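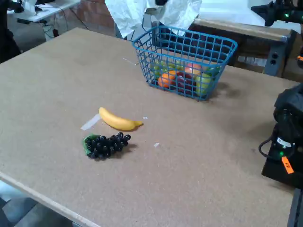

Minutes of the Prendham District Development Forum, June session

Opened 6:30 p.m., Tamunoemi Effiong in the chair. Minutes taken by Liam Moynihan. Minutes of the previous session approved with one correction (the culvert is at Grube, not Ullonon).

1. Road funding package
The chair was delighted to report that the provincial minister has signed off on the Prendham to Grube road! The letter came in the morning and was read out in full, to applause. Construction money is released in 2 installments, the first after the survey is filed. L. Moynihan asked whether the district has to match any of it. The chair said no, the province is carrying the full cost of the surface and the drains, and the district only pays for signs.
A resident from the Zoreck side asked why the road stops at Grube when the clinic is farther on. Fair question, and it got a long and very good discussion. Agreed to write to the minister asking for the extension to be looked at in the next budget.
Action: T. Effiong to draft the letter.

2. Small business loans
Wonderful turnout for this one. The district office received 254 applications from young people and has passed 218 of them to the lending bank. The others are missing a guarantor's signature or proof of address, and every one of those applicants will get a phone call before the window closes. Applications from Ullonon were especially strong this time (two bakeries, a welding shop, a seed business).
A member asked if the district can see who the bank turns down and why. The chair will raise it with the provincial office. Several people felt strongly that reasons should be given in writing, and the forum voted to say so. Carried, 11 in favor, none against.
Action: L. Moynihan to send the wording of the vote to the district office.

3. Water supply, Ullonon
Feasibility study is complete and a copy is at the front desk for anyone who wants to read it (please do, the maps are excellent). The preferred route follows the old canal bank. Landowners there still need to be consulted, and the chair offered to go in person.

4. Any other business
Request for a later start during harvest. Agreed, 7:30 p.m. until further notice.
Warm thanks to the Grube youth council for their presentation on school buses. It goes on the next agenda as a full item.

Closed 8:50 p.m.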